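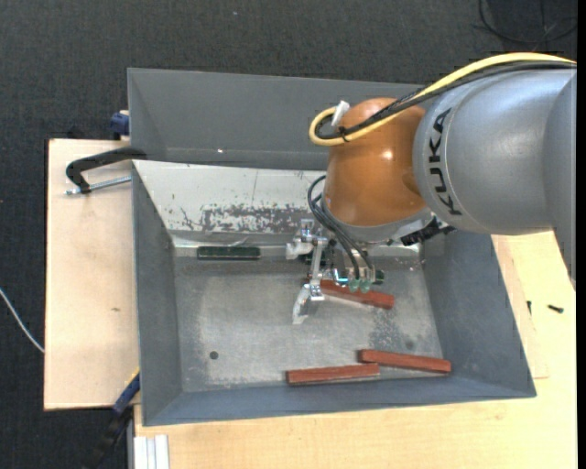 The grey metal bin on its light wood.

Archive > Lists > Sheds and Storage > Messages
Prev by date | Next by date | Prev in thread | Next in thread | Index

Subject: Re: Metal bin for the sorting bench, which side goes to the wall?
Date: June 18, 2018

Hello all, and a special hello to our friend over at Skimley, who wrote:

> We've finally been given a metal bin for the sorting bench, one of the
> big ones with the sloping sides, and now we can't agree on how to set
> it down. Half of us want it straight on the concrete and the other half
> want it up on timber. Also, does the tall side go to the back or the
> front? And do you line yours? We had plastic tubs before this, so it's
> all new to us. Any colour of advice welcome, even the rude sort.

No rude advice from me, I'm afraid, only far too much of the ordinary kind (put the kettle on).

We've had ours since May of last year and I've grown very fond of it, which my family thinks is a strange thing to say about a bin. You can see ours in the picture up top. It sits on wood, and I'd vote with the timber half of your group. The first fortnight we had ours straight on the slab and every time somebody dropped a handful of hinges in, the whole shed rang like a church. Up on wood it's a good deal quieter, and you can get your fingers under the rim when it needs shifting. Check your wood is level before you put any weight in, though! We didn't, and everything round crept down to one corner for a week before I went and found the spirit level.

As for the tall side, I like it at the back. Toss things in from the front and they hit the wall and slide down, where with the plastic tubs they used to sail straight over and we'd be on our knees under the bench looking for them. I know the Gatchalian shed has theirs the other way about and swears by it, but they're all a fair bit taller than we are over there.

The slopes are the best part of it, to my mind. Bits roll down to the floor of the bin and you aren't forever digging in a square corner for the last washer. The one drawback is that a sloped bin holds less than you'd guess from looking at the top, so don't fill it to the brim. We empty ours when it gets to 80 kilos on the old scale, and even that's a two-person lift and a bit of grumbling.

Lining: we tried an old rubber mat, and then a piece of carpet, and I'd say don't bother with either one. The mat slid, and the carpet hung on to every little screw as though it had paid for them. Bare metal wipes out with a damp rag in no time. If you must have something, the folks at Wimia use a sheet of cardboard and throw it out when it gets grotty.

One thing I'd do differently is the labelling. Ours started as "mixed metal" and ended up as "anything at all", including, one memorable Saturday, somebody's lunch. I've since put up a card that says fittings and brackets only, and it works most of the time. Stano sell a magnetic label holder for this sort of thing, 13 dollars when I bought ours, and it's stayed put so far.

Do let us know which side of the argument wins, and if you'd like the measurements of our timbers I'm happy to go out with the tape and write them down for you. It'll have to be after the weekend, as the shed is full of my sister's chairs.

Warm regards from the coast

> Thanks in advance from all of us at Skimley. We'll hold off filling it
> until we hear from a few of you.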